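下午三点半的茶

文／Arif Yusof

我学会的第一个有用的中文句子是“你要不要喝茶”。课本里的第一句当然是“你好”，可是在我工作的地方，人们早上见面很少说“你好”，他们点一下头就坐下了。到了下午三点半，却总有一个人站起来，拿着杯子，向四周问一遍：你要不要喝茶？这个问题不需要很好的语法来回答，所以我能参加。

Wernari是一个靠海的镇，有3,000个居民，一条主要的街，街的一头是码头，另一头是工业区。我在镇上住了13年，前几年在Kera家具厂的仓库做登记，后来给报纸写一点东西。编辑请我写关于下午休息的文章时，我先以为是一个很小的题目。后来我去问人，每个人都说得很长，连平时不爱说话的人也是这样。我的笔记本很快写满了，有几页还沾了茶。

先说时间。镇上的茶歇不是统一的。码头的人两点就休息，他们天没亮已经开始工作。学校的老师在第三节课以后喝茶，有时候站着喝完。工业区的时间最固定，是三点半。到那个时候，你站在主街上可以听见一家工厂的铃，过一会儿又听见另一家的铃，两个铃从来没有对准过。我刚来的时候问过为什么不调一下，别人回答说，调了以后就不知道是哪一家在响。

铃响以后是水的声音。我以前没有注意这个声音，因为写文章，我特别去听了一次。水壶放在底座上有一声，开关按下去有一声，然后大家开始说话，水的声音就被盖住了，等到快要烧开，它又从说话声里面出来。人们会不知不觉地把声音提高，跟水比赛。水开了，开关跳起来，房间里忽然剩下很大的人声，说到一半的人会觉得不好意思。我有好几次在这样的时候听见了不应该让我听见的话，其中一次关于我的发音。

茶的种类，我必须承认，不太讲究。外地的朋友听说我写茶，就寄给我几本书，书里讲水的温度、山的高度、采茶的早晚。这些书我读得很愉快，可是在Wernari用不上。工厂里喝的大部分是茶包，装在一个大铁罐里，罐子上原来印的是饼干。办公室的人喜欢绿茶，车间的人喜欢红茶加炼奶，甜得很。门卫喝自己带来的一种草，我问了名字，他告诉我的是他家乡话的名字，我回家查了很久也没有查到中文怎么写。

炼奶是一个会引起争论的东西。有人认为先放炼奶再倒茶，炼奶在下面慢慢化开，最后一口最甜。有人认为应该先倒茶，这样可以看着颜色决定放多少。我属于后一派，不过在别人家里做客的时候，我什么派也不属于，给我什么我喝什么。还有人把炼奶罐打两个孔，一个出奶，一个进气，孔要用一根小木签堵住，防蚂蚁。这个木签经常丢，丢了就用火柴。

我觉得写茶歇不能不写杯子。一个工作的地方，桌子和椅子是单位的，电脑是单位的，连笔也是单位的，只有杯子是自己的。所以人们对杯子有很强的感情。在Kera的茶水间有一个架子，杯子挂在钩子上，钩子上没有写名字，可是每个人都知道哪一个是谁的。新来的人第一天没有杯子，用一次性的纸杯。到他把自己的杯子带来，挂上去，别人才觉得他会留下来。我的杯子是第二个星期带来的，是白色的，有一个小缺口。我离开那里的时候忘了拿走，后来回去采访，它还挂在原来的钩子上，里面放着回形针。

有一位在车间做打磨的大姐，她退休那天没有要花，也不要大家一起吃饭。她把自己的杯子洗了三遍，用毛巾包好，放进包里，说可以了。旁边的人那时候才开始哭。这是别人讲给我的，我没有在场，但是讲的人讲到毛巾的时候停了一下，所以我相信这个细节。

现在说Hukis。这是主街中间的一家茶室，门面很窄，里面却很深，像一只抽屉。工业区有几家小单位没有茶水间，到三点半就打电话给Hukis订茶。茶装在长嘴的铝壶里，由一个小伙子骑车送去，车后面有一个铁架子，专门焊了放壶的圈。路不平，壶盖会跳，所以盖子用橡皮筋绑住。我坐在Hukis看他们准备，厨房的老板娘不看单子，只听电话那边的声音就知道是哪一家，要几壶，甜还是不甜。有一次电话里的人感冒了，她送错了地方。

我问她生意怎么样。她说早上的生意是为了赚钱，下午的生意是为了跟人见面。我觉得这句话很好，想写下来，她又说，你别写，你写了早上的客人会不高兴。后来她同意了，条件是要写明她家的椰浆饭早上十一点以前才有。我现在写明了：十一点以前。

Hukis的墙上有一块黑板，原来是写价钱的，慢慢地变成了大家留话的地方。哪一家的猫生了，谁有旧的自行车要卖，码头的船改到几点。我的中文有一部分是在这块黑板上学的。黑板上的字很难认，很多人写得快，有的还用自己发明的简写。我曾经把“寻人修屋顶”读成“寻人睡屋顶”，并且很认真地问老板娘这是什么工作。她笑了很久，第二天黑板上真的有人写了“寻人睡屋顶，包早餐”。

在办公的地方，茶歇的好处是很难写进报告的。我在仓库的时候，有一批椅子腿总是尺寸不对，仓库怪车间，车间怪送木头的人，开了几次会，记录写得很整齐，问题还在那里。后来有一天喝茶，一个开叉车的年轻人随便说了一句，新的量尺挂在窗户旁边，下午太阳晒得很厉害，他拿的时候烫手。做尺寸的老师傅听了，杯子还没放下就出去了。我不知道是不是只有尺子的原因，可是尺子换了地方以后，大家不再为椅子腿开会。在会议上，开叉车的人不会被请来说尺子的事情。

但是我也不愿意把茶歇写得太美。有人不喜欢茶歇。一位做会计的女士告诉我，她最怕三点半。她的性格安静，做数字的时候需要一口气做完，中间被打断，回来又要从头看。如果她不去，别人会说她骄傲。她就想了一个办法，走过去，倒一杯水，站一会儿，听别人讲完一个笑话，笑一下，然后走回来。她说她用这个方法已经很多年了，从来没有人发现。我问她，文章登出来以后怎么办。她想了想说，他们不看杂志。

也有人觉得茶歇里面有一种看不见的次序。谁先倒水，谁坐在靠风扇的位置，谁洗杯子。在我年轻的时候工作的另外一个地方，洗杯子总是最新来的女孩子，没有任何规定这样写，可是事情就这样发生了。我那时候也没有站起来帮她，这一点我现在想起来不太舒服。Kera后来用了一个简单的规矩，自己的杯子自己洗，水壶按名单轮流洗。名单贴在冰箱上，经理的名字也在里面，排在中间。有人偷偷把经理的名字抄了两遍，他洗了两次才看出来。

茶歇有多长？纸上写的是十五分钟。现实中要看讲的是什么故事。如果讲的是足球，十五分钟够了，因为结果大家早就知道。如果讲的是某一家的婚事，恐怕要30分钟，而且第二天还有下半部分。有一段时间，工业区的一家单位想取消集体的茶歇，让每个人在自己的座位上自由地喝。理由听起来很合理，每个人累的时间不同，为什么要一起休息呢？他们买了一台会自己出热水的机器，放在走廊里，什么时候去都有水。

几个月以后我去那里，机器还在，水也很热。可是到了三点半，有几个人还是拿着杯子走出来，站在走廊里，那里没有椅子，他们靠着墙站成一排，好像在等公共汽车。又过了一些时候，有人从家里搬来一张长凳。再后来长凳前面有了一张小桌子，桌子上有了饼干。我最后一次去，那里已经是一个完整的茶水间，只是没有门，也没有人批准过。

我跟几个年轻人谈过，他们对茶歇的看法和我们不一样。他们中间有的人在家里工作，一个人面对屏幕，喝茶的时候打开视频，看别人喝茶。我起初觉得有点可怜，后来改变了看法。有一个做翻译的姑娘，她和两个同行约好，每天同一个时间把摄像头打开，各自去烧水。她们的水壶不一样，烧开的时间也不一样，最慢的那个就会被别的两个人笑。她说，有一次网络不好，画面停了，只有声音，她听见那边的水开了，就觉得那个人还在。听她讲这件事的时候，我的茶凉了，我没有去加热。

饼干的事情也应该写几句。在Wernari，谁从外面旅行回来，要带一盒吃的放在茶水间，不需要说话，打开盖子放着就可以。大家看见盒子，就知道有人去过什么地方。最后一块没有人拿。最后一块会在那里留一个下午，有时候留到第二天，然后变成半块，再变成四分之一块。我观察过，切它的人每次都很仔细，用刀，还把碎屑扫到手心里吃掉。切到不能再切的时候，盒子就忽然不见了，被谁洗干净，装了茶包。我前面说的那个饼干铁罐就是这样来的。

我的老师教过我一个词，叫“偷闲”。我很喜欢这个词，它让休息听起来像一件需要本领的事。可是我查过我的母语，我们没有完全一样的词。我们说“喘一口气”，意思是工作太重了，身体没有办法。“偷闲”里面有一点快乐，还有一点怕被抓住。我问Hukis的老板娘她会不会偷闲，她说她从早上五点站到晚上，要偷也只能偷自己的。说完她坐下来了，坐在我对面，把鞋脱了一半。我们什么也没有说，外面送茶的车回来了，壶在铁圈里面响。

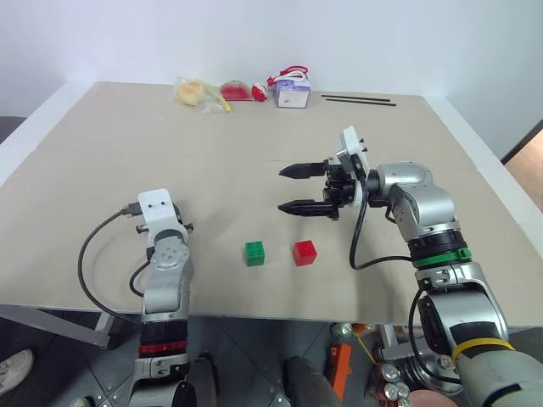 Teoh读了这篇文章的初稿，写信告诉我，他认为我把集体喝茶看得太重。他的信很客气，也很长，我在得到他的同意以后把一部分放在下面。他写道，他工作过的地方，茶歇最好的部分是回来的那一段路，杯子里还有半杯，没有人再跟你讲话，你可以慢慢走，经过院子的时候看一眼天。“你写的都是人坐在一起的样子，”他说，“可是我休息的是从茶水间走到门口的那一会儿。坐在一起的时候我还在上班，只不过换了一种班。”他还指出，我把炼奶的两派写得太公平了，他认为先放炼奶的人明显是错的。

我把信读了两遍。我回信说，关于炼奶我们完全同意。关于走路的那一段，我没有马上回答。我在仓库工作的时候，从茶水间回去也要经过一个院子，院子里有一棵很老的木槿树，下雨以后地上都是花，踩上去会滑。我记得那棵树，记得要小心走，可是我没有想过那也算休息。后来我专门回Kera走了一次。院子铺了水泥，树还在，比我记得的矮。我手里没有杯子，走起来两只手不知道放在哪里。

Teoh的第二封信短一些。他说走路不拿杯子当然不行。

为了写完这篇文章，我还去码头坐了一个下午。码头的茶和工厂的不同，是放在保温桶里的，早上煮好，到下午颜色已经很深，味道有一点涩。喝的人不坐下，蹲着，背靠着绳子堆，杯子放在两只脚中间的地上。我也蹲了，可是我的膝盖不习惯，过不久就站起来，假装去看船。一个补网的老人看出来了，他把一个翻过来的塑料筐推给我。他问我写茶有什么可写的。我说我也不太清楚，写着写着就有了。他说那你写上，这里的茶太苦，叫他们早上少放一点。

我答应他了。他又倒了一杯，喝完，把剩下的茶叶泼到海里去，然后继续补网。两点四十分，有一条船要卸货，蹲着的人一个一个站起来，把杯子挂回桶边的铁丝上。有一只杯子没有人来挂，我看了看，是给我用的那一只。我把它洗了，也挂上去。

如果有读者到Wernari来，可以从码头沿着主街往上走，Hukis在左边，门口有一个绿色的信箱。早上去吃椰浆饭，下午去喝茶，如果电话响得很厉害，请等一等，老板娘正在听是谁。黑板旁边有粉笔，可以写字。请写得清楚一点，还有像我这样的人在读。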